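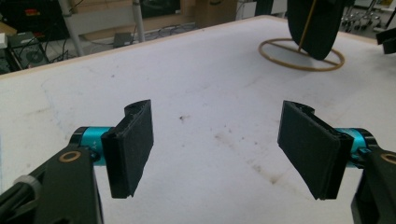
The brown marks were on the padding before Ilaria Galli came to work at Larneck & Daughter, and she had been told on her first morning not to ask about them. So she had asked, naturally, and been told tea. She had worked in valuation rooms before. It was never tea.

Lot 741 had come up from Cleltgate in a box meant for a kettle. It was the last of the Bauerfeind estate, the good parts of which had been squabbled over by the family and carried off in the night, more or less. What remained was a wire hat stand and a black baseball cap, with a note from the solicitor asking for both to be valued 'as a group'.

"A group of what?" said Ilaria.

"Of two," said Mr Larneck, who was doing his coat up. He was always doing his coat up. There was no daughter, incidentally. He had put her on the sign in hope, and the sign had outlasted the hope by a good many years.

He left at half past four. Ilaria put the stand on the white padding and looked at it for some time, which was the greater part of the job.
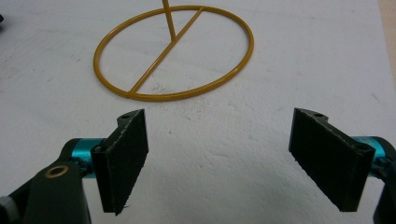 The base of Lot 741.

It was not a complicated object. A hoop, a bar across the hoop, a rod going up at a slight lean, like a man listening at a door. She wrote 'wire hat stand' on the form and then, because the form had a great deal of space left, 'modern'. Under Condition she wrote 'stands'.

The insurance figure, according to the solicitor, was 3,000. No currency was given. She rang to ask whether there might have been a slip of the typewriter and was put through to a young man who said that Mr Bauerfeind had been most particular. He had insured the house for less.

"Did he wear the cap?"

"I couldn't say. He was usually indoors."

She made a cup of something and went through the rest of the file. There were 1,049 pages of it, nearly all to do with a hedge. But towards the back, between two letters about the hedge, she found a receipt from a shop in Skerno. One stand. One cap. And at the bottom, in a hand that had pressed hard enough to go through the paper: 'to be kept together, please, whatever they say'.

Ilaria had been to Skerno once, in August, with a man who thought it would be livelier. It had a bandstand and a bakery, and a hat shop whose window had held the same arrangement both days they walked past it. She remembered thinking the place could not possibly sell anything. Well, it had sold two things.

She laid the cap down on the padding beside the stand, crown up, to see how they looked as neighbours.
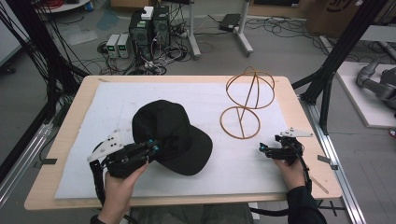

They looked like a couple waiting for a bus after a row. She turned the brim a little. Now it was the cap that wasn't speaking.

The obvious thing was to put the one on the other, and she couldn't have said why she put it off. She filled in the date. She sharpened a pencil. She had valued wedding dresses and a set of teeth without a flicker, and here she was being shy in front of a hat.

In the end she picked it up by the brim and lowered it over the top, and it fitted, as a cap does on a thing made for caps. It tipped slightly to one side – the lean of the rod, presumably – and that gave it the air of somebody about to disagree with you politely. She found she had taken a step back.

"Good evening," said Ilaria, since the room was empty of Mr Larneck.

The cap did not reply. She thought rather better of it for that.

Under Value she wrote 4. She looked at the cap, crossed that out, and wrote 3,000. Then she fetched the other form, the one for lots withdrawn at the valuer's discretion, which was so seldom used that it still had the old telephone number on it, and she filled it in neatly, both sides, in pen.

The kettle box was too small for the pair of them assembled. She carried them home on the number six, on her knee, and paid for one seat.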